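June 2023, Monday

Notebook, small arm, mug task

Continued with the mug examples today. The goal for this round is still to have 500 accepted episodes with the mug standing upright on the dark board, before we change anything else. Imad asked on Friday if we can mix in the second board already. I prefer to wait. When we changed two things together in March, we could not say which one made the policy worse, and I don't want to write the same page again.

Start position: gripper open, above the board, mug on the right side with the handle toward the arm. The handle direction stays fixed for this block. Only the mug position changes, and only by small steps that the operator chooses by eye. Edileuza thinks "by eye" is not random enough, because each of us has a favorite place to put it. She is probably right. For the next block she will print a list of positions and we follow the list.

Operators in the morning: me and Jolanta. In the afternoon Marcelino B. alone (not Marcelino P., please write the initial in the log, there are already entries where I cannot tell).

Problem 1. The finger touches the rim when the operator comes down too early. In teleoperation it feels fine, you correct with the hand without thinking, but in the recording there is a small bump and then a pause. I marked these episodes as "touch" and did not delete them. We need to decide if they are bad examples or useful ones. My opinion: keep them in a separate folder, train once with and once without.

Problem 2. Pauses at the beginning. Jolanta starts to move almost immediately after the recording starts, I wait much longer. The model from last week learned to wait also, it stands over the board and does nothing for a long time. This is my fault. From now on we cut the still part at the start with the Trình script, threshold 30 frames, and the operator should be ready before pressing the pedal.

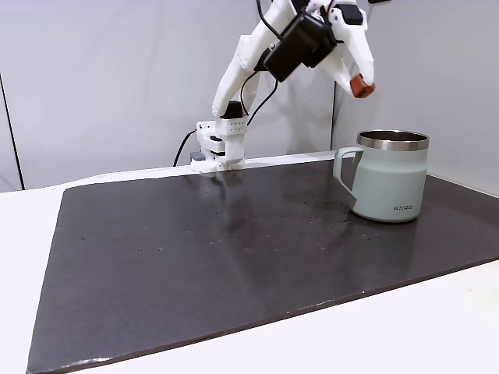

Marcelino B. also found that the script cuts too much if the operator moves very slowly. Episode 1734 lost the whole approach and begins when the finger is already near the handle. I restored it from the raw file. He will change the threshold to look at all the joints together and not only at the base joint, which in this task moves very little anyway.

Problem 3. The board is a bit shiny and the arm makes a reflection on it. I don't know yet if this matters. The people at Skarkell wrote to Edileuza that they use only matte surfaces, but they have a different camera and a different model, so I would not copy this without a test. I would like to record 4 short sessions with the lamp in different places and look at what the policy does. Not this week.

Labels: we agreed on "grasp handle", "grasp body", "touch", "miss". "Miss" is only when the finger closes and there is nothing in it. If the mug tips, write it in the comment field – we have no label for it and I don't want to add one in the middle of a block.

To do:
Edileuza – position list for the next block
Marcelino B. – threshold in the script, then run it again on the whole morning
Imad – make space on the Burnwood disk, it complained twice during upload
me – go through the "touch" folder, check that the comments are in English

Question for Jolanta: in your last episodes the wrist is turned more than before. Is this on purpose? It looks good to me, the finger goes through the handle easier, but if you change the style please write from which episode.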